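3.2 Storage of clothing and small electronics in shared work areas

The second part of the survey dealt with surfaces that were used for more than one purpose. In the earlier rounds at Wukitz and Duangkaew we had recorded only what was kept in cupboards and drawers, and the open surfaces were left out. Inga's notes from the first round suggested that this was a mistake. Much of what people handled during a working day never reached a cupboard at all. It was put down near where it was last used and stayed there until the space was needed for something else.

We therefore extended the item list to cover open surfaces at all 3 sites, including Rornitby, where no cupboards were provided for staff. The full list holds more than 1600 entries. An entry is a single item or a group that would normally be picked up together, such as a device with its own lead. Items were sorted by type (textile, electronic, paper, food-related, other) and by whether they touched an item of another type. Contact was recorded as seen, without moving anything.

Textiles gave us the most trouble. A folded towel or a coat on a hook is easy to enter. A garment or cloth that has been put down in a heap is less so. Its outline says little about its size, and smaller items may be under it. The two coders, Nägeli and Inga, at first disagreed on whether such a heap should be entered as one item or as an unknown number. We settled on one item unless a second fabric could be clearly told apart by colour or weave. Seams were not taken as evidence of a second item, and neither were creases.

Cables were the other difficulty. Where a cable could be followed to a device, it was entered with that device. Where it could not, it was entered as part of a cable group. Plugs were noted but given no entry of their own — otherwise a single tangle would have outweighed everything else on the same surface.

The two problems often came together. Figure 4 is typical of the mixed entries: a salmon-pink fabric, bulging and lightly creased, with a black electronic device directly against it and thin black cables looping away on the other side. The fabric was entered as one textile. The device was entered as electronic, type not determined, and in contact with a textile. The dark rectangular object near the upper edge of the fabric was coded as a small handheld unit with a query mark, which is how all uncertain types are shown in the list.

Figure 4. Mixed entry with textile, electronic device and cable group on a pale green surface.
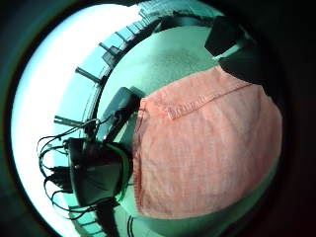

3.3 Agreement between coders

Both coders worked through the same 1000 entries on their own and then compared results. Agreement was good for paper and food-related items and poorer for cable groups. Most of the differences came from short leads that one coder had joined to a device and the other had left in the group. These were settled by going back to the material together, usually at the end of the afternoon, and the agreed version was used in the counts that follow.

Disagreement over contact was less common. Where it did occur, the question was whether a soft item touched a hard one or only lay close to it. We kept the rule strict: if a gap could be made out, no contact was recorded. Entries for which this could not be decided were marked as open and left out of the contact tables, though they remain in the totals by type. The list is kept in the Zomness project archive with both coders' first versions alongside the agreed one.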